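Kikholm Shape Blocks and Maple Board
Item 606

Truraso has carried the Kikholm blocks for six years. They are used for sorting and matching, and they sell mostly to schools and workshops. The blocks come in solid colors, with shapes that include cylinders, hexagons, stars and hearts. Each one stands on its end with a flat face up, so the outline is easy to read from above.

The board is sold with the blocks or by itself. It has a maple face with a visible grain and a plain finish – no printed grid, no recesses. It can lie on any flat bench or on a perforated table.

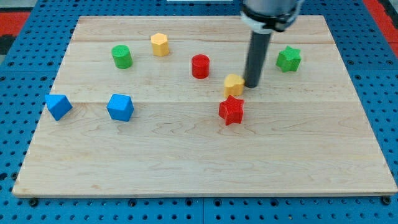 Kikholm blocks on the maple board, blue perforated table. Table not included.

Blocks and board ship in one carton from our Vilari warehouse. Allow 6 working days. Orders of 28 sets or more go out on a pallet, and you will need to give us a dock or ground-floor address.

Care: wipe the board with a dry or slightly damp cloth. Do not soak it. Store it flat – boards left leaning against a wall for a long time can bow. Blocks can be washed by hand in lukewarm water and air dried.

Single replacement blocks are available in every shape and color. Please give the shape first, then the color, when you order.

For school pricing write to Urmila Semwal. For spare parts and returns, Vaughn Okafor.

Page updated April 16, 2021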